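Gilonell HG-4 Paired Hand Gripper Set
Fitting and handling tasks, bathroom fixtures

The HG-4 is a two-handed set for recording manual work in sanitary ware showrooms, service shops and end-of-line assembly. The operator holds one gripper in each hand and does the job at normal working height. Recorded motions are used to program the Rinaldi fitting cell.

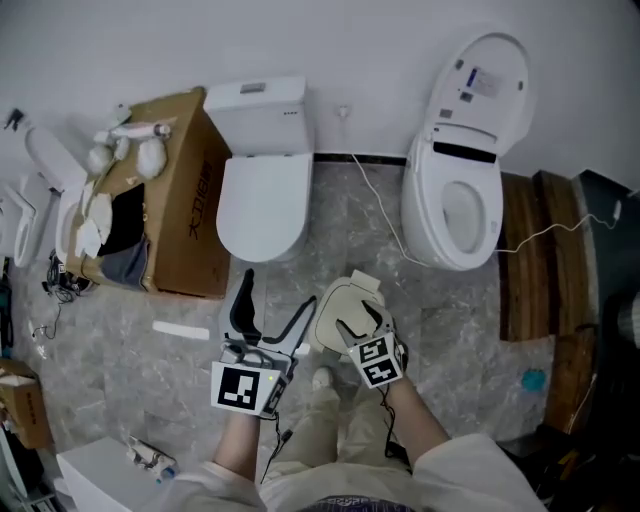 Photo: Gilonell / Pemunitz site

Each unit has two curved fingers, a marker mount and a cable outlet at the housing. Seat covers can be picked up by the rim with one hand while the other stays free.

What changes on the floor

At Pemunitz, fitters used to repeat every seat and lid job by hand for the full shift. They now record 52 cycles per session, and the cell takes over the repeat work. Fitters keep inspection, rework and any model the cell has not been taught. Pay grade is unchanged. Training takes 16 hours, 4 of them on cable handling and grip force.
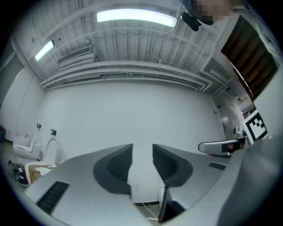

Finger pads are a wear part. Check the grooves at the start of each shift and replace pads in pairs after 200 operating hours. Keep the vent slots clear of lint and packing dust.

Supplied with the set: left and right gripper, spare pads, charging dock, carry case. Marker cards are ordered separately.

Service and spare parts: Dilach depot, weekdays until 4 p.m. Orders placed in June ship with the revised pad clamp.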